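A Quicker Fence Stop for the Workshop Mitre Saw
Student project report, Tinholm workshop course 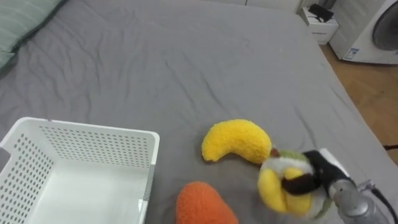 Daranee Jaidee thought the whole idea was a waste of good aluminium, and said so at the first review: a pencil line and a steady hand had always been quick enough for her, and what exactly was I saving? It was a fair question. I wrote it at the top of my notebook and spent the rest of the term trying to answer it.

The old stop was a block of beech and a G-clamp. Setting it meant measuring, clamping, cutting a test piece, swearing, and tapping the block with a mallet until it gave in. My replacement slides along a length of Pladau track screwed to the fence, and locks with a cam lever. A flip-up arm lets you trim the first end square without losing the setting, a feature I was very proud of until I found it in the Florari catalogue.

Version one slipped. The cam was turned from nylon offcut and had all the grip of a wet fish. Version two has a steel cam with a leather pad glued to its face, and it holds.

For the test I cut 200 pieces of pine batten, each meant to be 892 mm long, moving the stop away and back again after every tenth cut. Of these, 193 came out within half a millimetre. The other seven were all from one batch, and I blame sawdust packed against the end of the arm. I have since filed a small chamfer there for the dust to fall into. I have not cut another 200 pieces to prove it, as the timber rack is now nearly bare and Suksawat would like paying for the last delivery.

Resetting takes a few seconds against a couple of minutes with the clamp. Daranee has tried it and concedes that it is 'all right for long runs'. She still uses the pencil.

Still to do in August: a proper scale along the track, and a lever that doesn't pinch.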